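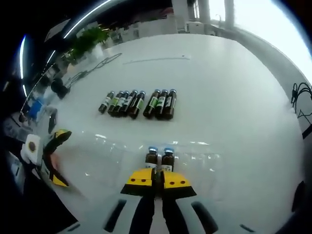

Gotow hand-held gripper kit, pre-use and acceptance checklist, with our comments. We have the kit on trial for small glassware, and this sheet covers everything we look at before it goes into daily use on the vial bench. The fingertips are the part we were keenest to try, and they haven't let us down: the yellow pads will hold two capped amber vials side by side, labels and all, and that is exactly the kind of awkward little pickup we wanted to test. Anyone on the bench can fill this in. Mark each line OK, WATCH or FAIL, and write something in the comments even when it's OK (we love comments!).

Site: Trimus bench lab, room 16
Date of check: January 12, 2020
Kit under review: Gotow hand-held gripper, on loan through Jadier
Overall result: OK to continue, two items on WATCH

1. FINGERTIPS AND PADS

1.1 Pads seated fully, no lifting at the corners
OK. Pushed at each corner with a thumb and nothing moved.

1.2 Pad faces clean, no grit or label glue
WATCH. A little glue had built up on one pad after a long run of labeled vials. It came off with a damp wipe. Please don't use the strong solvent on these, the Jadier sheet says plain water and mild soap only.

1.3 Red marks on the pads clear and unscratched
OK. All easy to read. If one starts to wear, change the pad and note it on the last page of the log.

1.4 Fingers close evenly
OK. Very smooth! Closed it on a strip of paper and the pull was the same at the tip and further in.

2. ARMS AND HOUSING

2.1 Arms straight, no cracks or white stress lines
OK.

2.2 Arms move freely through full travel
OK. Opened and closed 127 times by hand with no catching. We had planned on 100 and got carried away, it has such a nice action.

2.3 Housing screws snug
WATCH. One screw took a quarter turn. Check again at the next inspection and mark it with a paint pen if it has backed out.

2.4 No sharp edges where the hand rests
OK. Comfortable with and without gloves, and that goes for small hands too.

3. GLASS HANDLING

3.1 Practice vials are empty or filled with water only
OK. Keep it this way for the whole trial. No live samples until the final sign-off.

3.2 Single vial: lift, hold for 10 seconds, set down
OK. No slip, no chips at the base.

3.3 Two vials together: lift, hold, set down
OK, and my favorite line on the sheet. Go in straight from above and let both vials settle against the pads before you lift. If one is riding higher than the other, put them down and start over.

3.4 Caps undamaged after handling
OK. Looked at every crimp under the lamp. Grip on the body of the vial and stay off the cap.

3.5 Labels undamaged after handling
OK, apart from one that was already peeling. That vial has been pulled from the practice set.

3.6 Spare bottles set back from the pickup area
OK. Leave enough room to swing the gripper without brushing the row.

4. WORK SURFACE

4.1 Plastic sheet flat enough for a vial to stand
OK after smoothing. Tall wrinkles can tip a small vial, so run a hand over the sheet before each session.

4.2 Cables off the working part of the table
OK. Clip anything that creeps in.

4.3 Glass disposal bin and brush within reach
OK. Bin was emptied before we started.

4.4 Eye protection on
OK. Required for everyone at the bench, watching included.

5. STORAGE AND PAPERWORK

5.1 Gripper stored with fingers open
OK. Pads left squeezed together overnight can take a set.

5.2 Spare pads in the drawer
OK. One full pair, unopened.

5.3 Service interval noted
OK. Gotow gives 4000 cycles between pad changes. We are a long way short of that, so no opinion yet on how they wear.

5.4 Log filled in
OK.

GENERAL COMMENTS

Really pleased with this one. We tried the Gökçe tweezers-style tool on the same vials in October and it was fine for one at a time, but tiring, and it never felt happy with a pair. The Gotow takes a few minutes to learn and then your hand just gets it. I would like a softer pad option for the thinnest glass, and I've asked Jadier whether one can be added to the loan.

Follow-up: recheck items 1.2 and 2.3 before the next session. Everything else goes on the normal schedule.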